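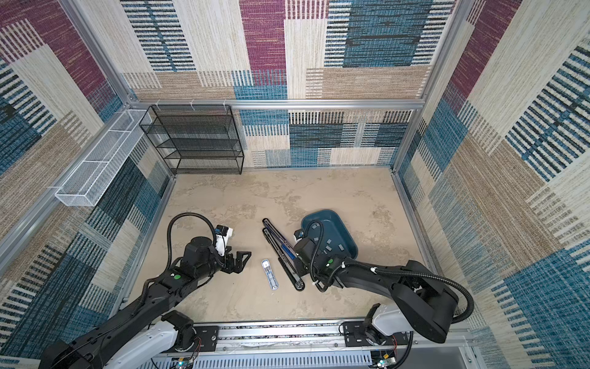 Westavgate Bench Automation List, Vol. 17, Issue 2

We use cookies to remember your archive settings. By continuing to browse the list archive you agree to this.

Subject: Re: Tretby two-arm kit, worth it for a small shop?

Hi all,

Sorry for the slow answer, November got away from me. The earlier message is quoted so you don't have to go digging:

> We're a small repair and refurb place and I keep coming back to the
> Tretby two-arm bench kit. Flaltwood quoted us $2077 for the setup
> and training package on top of the kit, which made me swallow hard.
> Has anybody on the list lived with one for a while? I care about
> three things: how long before it does anything useful, whether the
> grippers can handle odd-shaped junk (we get all sorts), and whether
> the wrist cameras are any good or just something for the brochure.
> Also my bench is not deep. Will it fit?

OK, so we've had ours since spring and I have opinions.

Fit first. Both arms sit on the one rail along the front edge, and they reach inward from there, so what you need is clear floor in front of the rail and some height. We put up an aluminum frame and hung fabric panels on it, patchwork stripes in maroon and teal and tan. I love it. My partner says it looks like a bus seat. It's not part of the kit, so don't go asking Flaltwood for it! Measure your depth with the arms stretched out, and leave room for the cable hoses too. They loop up higher than you expect and ours snagged on a shelf in the first week.

Getting useful: the manual is 137 pages and you can skip a good half of it. We had the arms moving by lunch on the first day and doing something I'd call work by the end of the second week. The calibration chapter you do need, and it's badly written. Do the left arm completely, save, then do the right. If you go back and forth like the manual tells you to, you'll end up with a small offset between them that you won't notice until they try to hand something over.

Now the grippers, the part I really wanted to write about. They're two-finger, black plastic, with open triangular fingers, and at first I thought they looked flimsy. I've changed my mind. What we've been giving them lately is a mix of desk and hardware stuff: a teal tray with a bunch of little gray squares in it, a long folding thing with a blue section in the middle, a couple of staplers. The little squares are the hardest for us. The fingertips want something with an edge to get hold of, and a flat piece lying on a flat surface just doesn't give them one. I'm experimenting with a bit of foam in the bottom of the tray.
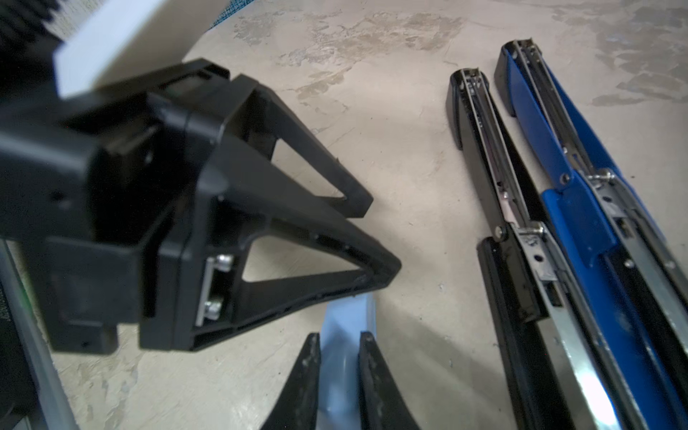 Staplers are a great test, by the way, if you're looking for one. All that shiny metal gives the vision side a workout, and the hinge means the thing can change shape on you halfway through a pick. Put a black one right beside a blue one and you find out quickly how well your setup tells two objects apart. Ours did fine on the blue and got confused by the black until I moved the lamp. Try that before you mess with any settings.

So, the wrist cameras. I'd say yes, they're good, with a grumble. You get a close view of the fingers and whatever is right past them, and that's what you want for lining up a grab. But the gripper itself fills a big chunk of the picture, so you really do want an overhead or side camera as well. That's extra. Budget for it now and save yourself the second shipping charge.

As for the $2077, if you've got someone who's happy to spend evenings with the manual, I'd skip it. If you don't, pay it. The trainer we got was patient and stayed late, and the phone support afterward has been decent in the mornings and hopeless after 4 pm.

One thing I'd ask before signing: are replacement fingers included? We had to buy ours separately and they took forever to show up. I can send my calibration notes off-list if they'd help. They're messy but they're shorter than the chapter.

Recent on this list:
Re: Amano feeder keeps double-dropping
Cable hose clips, where do you buy yours?
Lamp placement and chrome parts
Flaltwood support hours (again)
For sale: spare rail section, Westavgate pickup only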